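Consolacion Salazar

Consolacion Salazar is a Filipino talk show host, actress and former radio presenter, best known for the long-running afternoon programme Samonte Afternoons, which she has fronted since its first broadcast. She is also widely remembered for her on-and-off engagement to the bandleader Virgilio Aquino, a story that kept the entertainment pages busy for the better part of 16 years.

Early life and radio

Salazar grew up above her mother's dress shop, the younger of two sisters, and by her own account learned to talk to strangers by keeping the customers company while their hems were being pinned. She began in radio as a stand-in reader of birthday greetings on a morning request show. The regular reader never came back from leave, and Salazar stayed on, first reading the greetings and later taking calls from listeners, many of whom rang simply to tell her how their week had gone.

Television career

Her move to television came through the producer Benjie Gatchalian, who had heard her on a car radio and asked her to try out for a cookery segment. She was, everyone agreed, a hopeless cook – but the chatting was a great success, and Gatchalian built a whole programme around it. Samonte Afternoons took its name from the small studio where the early episodes were made, and kept the name when the production moved to larger premises.

The format has hardly changed over the years. Each episode runs for 60 minutes, with one long interview, a song and a closing visit to the kitchen, where the guest is given something to eat and usually says rather more than they did on the sofa.

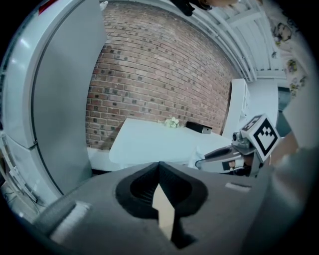 A tall silver-white refrigerator.

Salazar has also acted from time to time, most notably as the meddling aunt in the family comedy Alberg, directed by Arnel Lacson. Reviews of the film were mixed, though her wedding speech in it is still fondly quoted by fans.

Personal life

Salazar and Aquino became engaged after he appeared on the programme with his dance band, the Ilside Orchestra. A May wedding was announced and then put off when the orchestra went on tour, and a second date passed in much the same way. They parted, made up and parted again, remaining on friendly terms throughout, and finally married in a quiet morning ceremony with Gatchalian as a witness. A street party held for viewers that evening drew 3,000 people.

The couple have no children. Salazar's nephew, Ronaldo Lagman, is a comedian and has appeared on the programme several times, generally to complain about his aunt's cooking.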